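Wer zählt, der bleibt. Hofnachrichten lesen für Fortgeschrittene
Sprechnotizen, Freundeskreis Irkeck, Donnerstag, 14. November
Kerstin Thiele

Folie 1, Titel
Stehen lassen, bis alle sitzen. Nicht mit der Begrüßung anfangen, solange hinten noch der Kaffee läuft, die Maschine gewinnt.
Begrüßung kurz halten. Dank an Todor Ionescu für die Einladung und dafür, dass er meinen ursprünglichen Titel ("Statistische Probleme der Repräsentation") höflich verloren hat.
Gleich sagen: Es geht heute nicht um Kleider. Wer wegen der Kleider da ist, den entschädigt Yolanda Aranda im zweiten Vortrag. Kurz in ihre Richtung nicken.

Folie 2, Das Tagebuch
Das Haus Irkeck regiert seit sehr langer Zeit nichts mehr, führt aber ein Tagebuch. Jede Woche ein Blatt, im Aushang am Torhaus und seit einigen Jahren auch im Netz. Tonfall unverändert: Die Fürstin "nahm am Nachmittag Kenntnis von der Ausstellung". Ich liebe diesen Satz. Langsam vorlesen.
Ich sammle die Blätter seit 12 Jahren. In der Datei stehen heute 2724 Einträge. Pause für das Geräusch, das Leute machen, wenn sie so etwas hören.
Die Datei läuft in Miker, einem Programm, das Todors Schwager für Taubenzüchter geschrieben hat. Deshalb heißt das Feld für den Anlass bei mir bis heute "Flug". Umbenennen geht nicht, ich habe gefragt.

Folie 3, Was ist ein Termin?
Klingt einfach. Drei Wochenblätter vorlesen, jeweils nur eine Zeile:
"Die Fürstin besuchte die Gärtnerei Aston und eröffnete dort das neue Gewächshaus."
"Die Fürstin besuchte die Gärtnerei Aston. Anschließend eröffnete die Fürstin das neue Gewächshaus."
"Die Fürstin, begleitet von Prinz und Prinzessin, besuchte die Gärtnerei Aston."
Ins Publikum fragen: Wie viele Termine sind das? Abwarten. Es kommen immer mindestens drei Zahlen, und die lauteste ist selten die kleinste.
Meine Regel: gleicher Ort, gleiches Auto, ein Termin. Wer zwischendurch einsteigt, fängt neu an. Anoma Jayasinghe, die ebenfalls zählt und das länger tut als ich, zählt nach Verben. Bei ihr ist die Fürstin folglich fleißiger. Wir sprechen noch miteinander, aber im Januar, wenn die Jahreszahlen kommen, eher schriftlich.

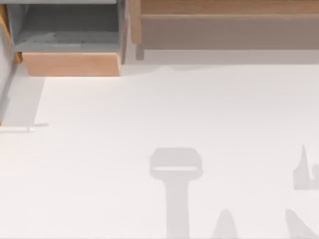
Das Auto als Maßeinheit hat auch Schwächen. Beim Kutschentag im Oktober ist die Fürstin vom Torhaus zur Kirche gefahren, dort ausgestiegen, hat den Pferden zugesprochen und ist wieder eingestiegen. Nach meiner Regel zwei Termine, der erste davon mit einem Pferd. Ich habe es so eingetragen. Wenn jemand lacht: lachen lassen. Wenn niemand lacht: weiter zu Folie 4, nicht erklären.

Folie 4, Die Rangliste
Balken zeigen, aber nicht zu lange. Sonst werden sie fotografiert, und morgen steht irgendwo "Prinz faul".
Zum Prinzen: Er liegt im laufenden Jahr hinten. Er liegt jedes Jahr hinten. Dazu muss man wissen, dass das Tagebuch Sitzungen erst nennt, wenn sie außer Haus stattfinden, und der Prinz sitzt mit Überzeugung im Haus. Die Forstverwaltung, die Stiftung, der endlose Streit um das Dach der Orangerie, alles drinnen, alles unsichtbar. Eine Stunde Orangeriedach ist für mich mehr Pflichterfüllung als ein Nachmittag Rosenschau. In der Tabelle steht dafür eine Null.
Die Prinzessin dagegen hat eine Patenschaft für alles, was eine Tür hat. Von ihren Einträgen sind 103 Eröffnungen. Nicht gezählt habe ich den Kiosk am Parkplatz, den sie laut Blatt "im Vorübergehen für geöffnet befand".
Hier die Warnung unterbringen: Eine Rangliste misst, was aufgeschrieben wird. Den Satz nur einmal sagen. Letztes Mal habe ich ihn dreimal gesagt und Yolanda hat mitgezählt.

Folie 5, Die Kunst der Verben
Mein Lieblingsteil, auf die Uhr achten.
"Besuchte": war da.
"Beehrte": war da, es gab Stühle.
"Wohnte bei": war da und konnte nicht früher gehen.
"Nahm Kenntnis": steht bei Kunst.
"Ließ sich unterrichten": steht bei Abwasser.
"Empfing": die anderen mussten fahren.
"War vertreten durch": hier wird es interessant, nächste Folie.
Die Liste stammt zur Hälfte von Anoma, die Bosheit bei Abwasser ist meine.
Falls die Frage kommt, wer das Blatt schreibt: Das Hofbüro, zurzeit Frau Hettiarachchi. Nicht lästern, sie sitzt wahrscheinlich in der dritten Reihe.

Folie 6, War vertreten durch
Der Vertreter ist die eigentliche Hauptfigur jeder Hofberichterstattung. Meist ein älterer Herr, ein Mantel, ein Kranz. Er bekommt einen Halbsatz im Blatt und in der Zeitung ein "u. a.".
Bei Beerdigungen ist er unvermeidlich, bei Jubiläen erwünscht, bei Sportfesten wird er nass. Beispiel Ruderregatta bringen: Blatt von Ende Oktober, zwei Zeilen, kein Wort zum Wetter. Ich war dort. Es gab sehr viel Wetter.
Zählt die Vertretung? Bei Anoma ja, beim Vertretenen. Bei mir ja, beim Vertreter. Das hat zur Folge, dass in meiner Jahresliste auf Platz zwei ein pensionierter Forstdirektor steht, noch vor dem Prinzen. Er hat mir eine Karte geschickt und sich bedankt. Die Karte liegt hinten auf dem Tisch, bitte nicht mitnehmen.
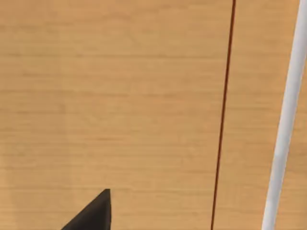 Übergang zu den Reisen. Wasser trinken, hier wird meine Stimme erfahrungsgemäß dünn.

Folie 7, Auslandsreisen
Eine Reise bläst jede Statistik auf. Zu Hause macht die Fürstin einen Termin am Tag, auswärts fünf, und der Flughafen zählt bei manchen doppelt, hin und zurück.
Die Reise nach Sri Lanka im vorletzten Jahr ist das beste Beispiel. Gastgeber war das Teehaus Wanigasekara, mit dem die Familie seit Generationen Briefe wechselt und, wenn man die Briefe liest, vor allem Gebäckrezepte. Vier Tage, zwei Schulen, eine Verkostung, ein Baum. Gepflanzt wurde er von der Fürstin, gegossen vom Prinzen. Anoma: zwei Verben, zwei Termine. Ich: ein Baum.
Tharushi Hettiarachchi hat damals die Blätter aus der Ferne geschickt, mit Ortszeit. Mein Programm hielt das für einen Fehler und meldete, die Fürstin habe sich an einem Vormittag an zwei Orten aufgehalten. Für Tauben ist das offenbar ausgeschlossen.
(Kürzbar. Wenn wir schon über der Zeit sind, nur den Baum erzählen.)

Folie 8, Was fehlt
Ruhiger werden, etwas ernster.
Im Tagebuch fehlt, was man wirklich gern wüsste. Ob jemand gern hingegangen ist. Worüber im Auto geredet wurde. Im Blatt vom Sommer steht "Besuch im Pflegeheim, Nachmittag". Eine Frau aus dem Heim hat mir später erzählt, dass die Prinzessin über zwei Stunden an einem Bett gesessen und aus dem Gartenkatalog vorgelesen hat, samt Preisen. In der Tabelle: ein Termin. Genau wie der Kreisverkehr.
Kurz stehen lassen. Nicht in die Kreisverkehr-Geschichte abbiegen, auch wenn jemand fragt.

Folie 9, Selber zählen
Für alle, die jetzt anfangen wollen (es sind erfahrungsgemäß zwei, und einer davon hat schon angefangen):
Regel aufschreiben, bevor der erste Eintrag kommt. Wer die Regel im März ändert, muss den Januar neu machen.
Vorankündigungen nicht eintragen. Der Termin zählt, wenn er im Blatt steht, auch wenn man selbst danebenstand und gewinkt hat.
Abgesagtes extra führen. Die Spalte ist bei mir kurz und enthält auffallend oft das Wort "Erkältung".
Die alten Blätter aufheben. Das Hofbüro verbessert still. Im Netz hat die Fürstin die Käserei inzwischen "besichtigt", am Torhaus hatte sie sie noch "besiegt". Ich habe das Original.
Nie mit jemandem verheiratet sein, der anders zählt. Zu Todor schauen, er weiß schon.

Folie 10, Fragen
Wahrscheinliche Fragen und was ich darauf sage:
Wie viel Zeit kostet das? Weniger als Golf.
Weiß die Familie davon? Ja. Zum Neujahrsempfang hat mich der Prinz gefragt, ob der Empfang für ihn zählt. Er zählt nicht, er wohnt ja dort. Er hat es mit Fassung getragen.
Wer gewinnt dieses Jahr? Auf die Liste am Ausgang verweisen. Stand vom Wochenende, Nachmeldungen möglich.
Gibt es die Liste auch nach Verben? Bitte an Anoma wenden, vorn links, grüner Schal.

Organisatorisches, vor der Pause sagen
Von den Handzetteln gibt es 200 Stück, also dürfen auch die Nachbarn einen bekommen. Auf der Rückseite fehlt beim Torhaus die neue Öffnungszeit, mit Kugelschreiber nachtragen, montags zu.
Yolanda braucht für ihren Teil das Licht aus und den Stecker, den ich jetzt habe. Stecker abgeben!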